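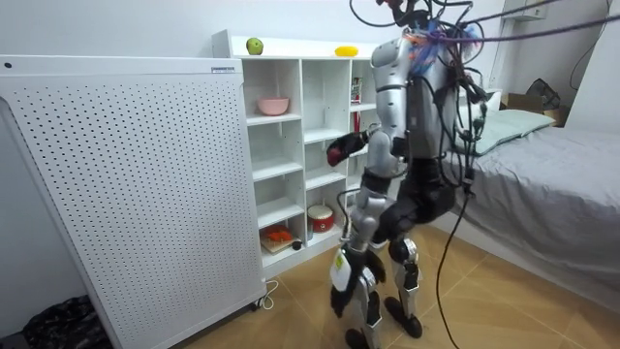
# 第4回 二個のサイコロを用いるバンク型ゲームの控除率

## 4.1 対象とする規則

今回は、胴元(バンク)が全員の賭けを受けるサイコロゲームのうち、出目の和が7を下回るか、上回るか、7に一致するかを当てる形式を扱う。前回までのカードゲームとは異なり、各回の試行は独立である。山札の残りを追跡する必要がないため、計算は36通りの等確率な目の組に帰着する。

本講義では基本形をPlendar規則と呼ぶ。

| 賭け | 当たりの条件 | 配当 |
|---|---|---|
| 下 | 和が2から6 | 1対1 |
| 上 | 和が8から12 | 1対1 |
| 七 | 和が7 | 4対1 |

配当は「a対1」の形で表記する。賭け金1に対してaの利益を得て、賭け金自体も戻るという意味である。「4対1」と、賭け金込みで4を受け取る「4 for 1」は別の条件である。古い規則書では両者が混在しているので、引用の際には必ず表記を確認すること。

## 4.2 期待値

和が7になる組は6通り、7未満になる組は15通り、7を超える組も15通りである。

賭け金を1、プレイヤーの純利益をXとする。

**下(または上)に賭けた場合**

 E[X] = 15/36 × 1 − 21/36 × 1 = −6/36 = −1/6

**七に賭けた場合**

 E[X] = 6/36 × 4 − 30/36 × 1 = −6/36 = −1/6

三種の賭けの控除率はすべて16.67%で一致する。したがって、賭け金をどのように配分しても期待損失は賭け金総額の1/6となる。三か所に同額を置いた場合も、結果を場合分けして確かめておくとよい。下または上が当たれば純利益は+1−2=−1、七が当たれば+4−2=+2であり、期待値は

 30/36 × (−1) + 6/36 × 2 = −18/36 = −1/2

となる。賭け金総額3で割れば−1/6を得る。

七の配当を5対1に改めると期待値は0になる。1対1の賭けのほうは、配当を7対5(賭け金1につき1.4)としたときに公平となる。

## 4.3 変則

七が出たときの「下」「上」の扱いには、いくつかの変種がある。以下の三つを区別する。

### (a) Csizmadia規則

七が出た場合、下と上に置かれた賭け金の半額のみを没収する。

 E[X] = 15/36 × 1 − 15/36 × 1 − 6/36 × 1/2 = −3/36 = −1/12

控除率は8.33%となり、基本形の半分に下がる。七への賭けは変更されないため、16.67%のままである。半額の処理で端数が生じないよう、最低賭け金は2単位とし、賭け金は偶数に限る。

### (b) Ovari規則

七が出た場合、下と上の賭け金を没収せずに留め置き、次の一投で決着させる。次の一投で当たれば賭け金だけが戻り、外れれば没収する。再び七が出た場合も没収する。

留め置かれた賭け金が失われる確率は21/36である。

 E[X] = 15/36 − 15/36 − (6/36 × 21/36) = −126/1296 = −7/72

控除率は9.72%である。再度の七でさらに留め置きを続ける版では、対称性により、最終的に失われる確率は1/2となる。このときの期待値は−1/12で、(a)に一致する。ただし決着までの投数は確率変数となるため、一投あたりの損失率は(a)と同じにならない。

### (c) Haltelum規則

基本形に「指定ゾロ目」の賭けを加える。プレイヤーは六種のゾロ目から一つを指定し、的中すれば30対1を受け取る。

 E[X] = 1/36 × 30 − 35/36 × 1 = −5/36

控除率は13.89%である。高配当の賭けは控除率も高いという一般的な傾向は、この規則では成り立たない。控除率は配当表から個別に求める必要がある。

## 4.4 分散

期待値が同じ賭けでも、結果の散らばりは異なる。基本形について一回あたりの分散を求める。

- 下または上:V[X] = 1 − (1/6)² = 35/36、標準偏差0.986
- 七:V[X] = 5² × (1/6) × (5/6) = 125/36、標準偏差1.863

七の計算では、X+1が値0または5をとることを用いた。定数の加算は分散に影響しない。

毎回1単位を賭け続けたときの累積利益は次のとおりである。

| 回数 | 賭け | 期待値 | 標準偏差 |
|---|---|---|---|
| 122 | 下 | −20.33 | 10.89 |
| 122 | 七 | −20.33 | 20.58 |
| 1000 | 下 | −166.67 | 31.18 |
| 1000 | 七 | −166.67 | 58.93 |

122回の時点でプレイヤーが正の利益を得ている確率を、連続性補正つきの正規近似で求める。下に賭けた場合は62回以上の的中が必要である。的中回数の平均は50.83、標準偏差は5.445なので、

 z = (61.5 − 50.83) / 5.445 = 1.96

となり、確率は0.025である。七に賭けた場合は25回以上の的中が必要で、平均20.33、標準偏差4.116から

 z = (24.5 − 20.33) / 4.116 = 1.01

となり、確率は0.156である。控除率が等しくても、途中の一時点で勝っている確率には大きな差がある。1000回では期待値が標準偏差の何倍かを比較すればよく、下で5.35倍、七で2.83倍となる。

## 4.5 用語上の注意

「控除率」は賭け金総額に対する期待損失の比を指す。胴元の帳簿で用いられる「ホールド」は、持ち込まれたチップの額に対する胴元の取り分の比であり、同じチップが繰り返し賭けられる場合は控除率より大きくなりうる。両者を直接比較しないこと。

また、Ovari規則で留め置かれた賭け金は、次の一投で新たに賭けられた額には含めない。含めると分母が増え、控除率が見かけ上小さくなる。

## 演習

1. Csizmadia規則の「下」について一回あたりの分散を求め、基本形と比較せよ。
2. 七の配当を「4 for 1」とした場合の控除率を求めよ。
3. Haltelum規則で、指定ゾロ目の控除率を基本形の「七」と等しくするには配当をいくらにすべきか。
4. Ovari規則の留め置きを無制限に続ける版について、賭け一回が決着するまでの投数の期待値を求めよ。

演習1の略解:E[X²] = 15/36 + 15/36 + (6/36) × (1/4) = 7/8。よってV[X] = 7/8 − 1/144 = 125/144、標準偏差は0.932である。

演習3の略解:(a − 35)/36 = −6/36 より a = 29。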